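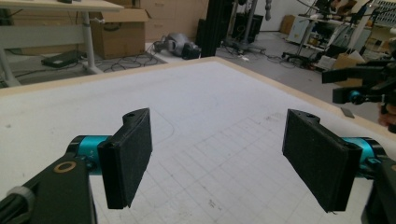 Kwaku Quansah reckons a table with that many scuffs on it wants turning over or taking to the tip, and he's told me so by text twice since breakfast. Easy for him to say, he's never had to get it down the stairs!

April 7, 2025

Day off, and I'd promised myself I would finally sort out the workroom. Started well enough. Kettle on, sleeves up, radio on, and then I stood there for ages looking at the floor by the boxes and the great nest of black cables and went and had toast instead.

So the table. I know the top is a state. There are scuffs and little dark specks all over the white, and that curvy line somebody drew on it, which I've decided was me (I've blamed Kwabena for it since January, so I'm not going back on that now). But I love the grid. It's so faint you forget it's there until you want to fold something straight, and then it's the best thing in the room. And the wooden edge has come through everything without me ever doing a thing to it. It's 117 cm along the short side, I measured, in case I ever do give in and order the new top from Hudach. I went on their website again at lunch and put it in the basket and took it out again.

Tried the Plonton cream cleaner on the specks first. Then bicarb. Then my thumbnail. I think I got two, possibly three, and the rest can stay where they are.

The boxes are worse than the table, if I'm fair about it. One's been standing open behind the desk so long that I've stopped seeing it, and I keep dropping things in as I go past. Kwabena rang while I was staring into it and said to tip the lot out and only put back what I could name. Good advice, very annoying to follow. I can name most of it. I just don't know what half of it is for. 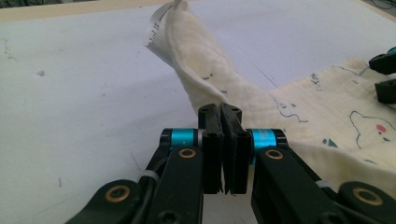 Reading time: 3 minutes

Anyway, the cloth. I meant to spend the afternoon on cables and spent it on a bit of cream cloth, and I'm not a bit sorry. It's the soft one from the Owusu shop and it simply will not lie flat. You get one corner down and another's up in a peak like a meringue. I tried folding it in thirds, then in half and half again, and then I rolled it, which looked lovely for as long as it took me to pick up my tea.

Mum always folded hers against the edge of the table, pulling it towards her a bit at a time, and I had a go at that too, lining it up with the squares. Better! Not what you'd call crisp, but it would go on a shelf without embarrassing anybody. I did wonder about ironing it and then remembered where the iron is (under things).

Rang Plornorar about the missing shelf brackets while I was at it. Order 3209, still "being looked into", same as last week. The woman was very nice. I was on hold long enough to fold the cloth again, so there's that.

Cables tomorrow after work, with ties and a marker pen and labels, the proper way. Kwaku says he'll come and help if there's food, so I need to get rice and some of those peppers, and more bicarb. Bath now. My knees are killing me from that floor.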